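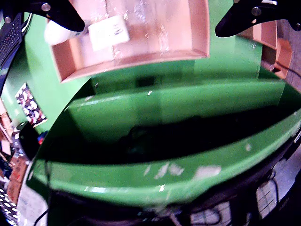 The first thing Tihomir Jurić asks a new operator to do is pack a box badly. He wants to see what the person does next: whether they push the carton over with the side of a finger, lift it out and start again, or leave it leaning. Any of those can be a useful example for the robot. What he can't use, he says, is an example where the operator hesitates for ten seconds and then does something they would never do with their own hands.

Jurić runs data collection at Forholm, a small company that builds software for packing stations. Its customers are mail-order businesses and repair depots that ship a different mix of goods every day. The company's current project is called Nel. It is a learning system meant to put ordinary retail items into ordinary cardboard boxes, and nobody has written rules for how it should do that. It learns from recordings of people steering a robot arm through the job, one box after another.

The idea is easy to state. A person moves the arm from a set of controls. The cameras record what the arm sees, and the computer records every joint position and every opening and closing of the gripper. Each attempt, from the first movement to the last, is called an episode. The system is then trained to produce the same kind of movement when it is shown the same kind of situation. Gathering the episodes takes up most of the working day.

A single shift usually starts at seven in the morning with a calibration check. The operator brings the arm to a fixed starting pose, opens and closes the gripper, and compares the reading with the one from the day before. If the numbers differ, someone has to find out why. In September the team lost an entire morning to a loose screw in a camera mount. The recordings from the afternoon before had to be thrown out, since the view had shifted partway through and there was no way to tell exactly when.

After calibration comes the task list. Each line on the list names the objects, the box, and the starting layout. One line may ask for a carton and a bottle in the same box. The next may ask for a tray to be carried with something already in it. The operator sets out the objects by hand, steps back to the controls, and records.

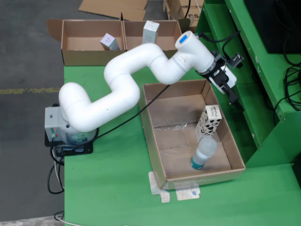
Bottles are a good test of patience. A bottle that stands up on a table will tip if the fingers touch it too high, and once it rolls, the whole layout has changed. Operators used to stop the recording when that happened. Jurić changed the rule last year. Now they keep going, pick the bottle up from wherever it lies, and finish the job. The first version of Nel had been trained only on clean attempts, and when it knocked something over it had no idea what to do. It would go on reaching for the spot where the bottle had been.

"We had taught it a world where nothing falls," Jurić says. "Then we were surprised that it couldn't pick things up after they fell."

The team now wants a share of every day's work to include a recovery. Some of these happen by accident. Others are set up on purpose, with an item laid on its side or pushed against a wall of the box where the fingers have little room. Staged recoveries are less useful than real ones, in Jurić's opinion, but they are far easier to get in quantity.

The figures are modest compared with what large companies collect. Forholm's target is 200 usable episodes for each task before anyone tries to train on it, and 300 for tasks that involve carrying an open container. There are 13 tasks on the current list. The best day so far produced 524 recorded attempts, though a good many of those didn't survive review.

Review is done with software called Sesine, which plays all the camera views side by side with a graph of the gripper opening underneath. A reviewer marks each episode as good, usable, or rejected, and types a short note. The notes are blunt. "Squeezed too hard." "Changed mind halfway." "Fine but slow." Operators read their own notes at the end of the shift and can argue with them, which they often do. Jurić takes part in these arguments himself, and he loses some of them.

Slowness has been the longest-running dispute. Early on, operators were told to move smoothly and take their time, and they did. The trained system then moved at the same pace, too slow for any paying customer. When the instruction changed to "work at the speed you would like the robot to work," the number of dropped objects went up for two weeks and then came back down. The slow episodes are still stored, but they are no longer used for training.

Then there is the question of what the objects should be. Forholm buys most of them from a discount store, and the rest come from its customers. Cartons wear out. After enough handling, a corner goes soft and the gripper can hold it in a way it never could when the carton was new. The rule is to replace a carton when its edges no longer feel stiff, and each replacement is entered in the log. Items that have been retired go into a bin and are used to practice on, so new operators don't wear out the good stock.

Backgrounds matter too. A system trained on one clean table can fail when a box is left at the back of it. For that reason the team moves things around between batches and doesn't try to keep everything out of the camera's view. The lighting is changed less often, mostly because the room has only two settings.

Nel's first trial outside the company took place at Bruvora, a parts supplier that ships small orders in shallow boxes. It packed well in the morning. After lunch the staff switched to a different box with taller walls, and the arm repeatedly brushed the rim on its way in. Nobody at Bruvora had mentioned the second box, and nobody at Forholm had asked. The trial was stopped at three, and Jurić drove back with a stack of the taller boxes in his car.

They are on the task list now, starting with the bottle.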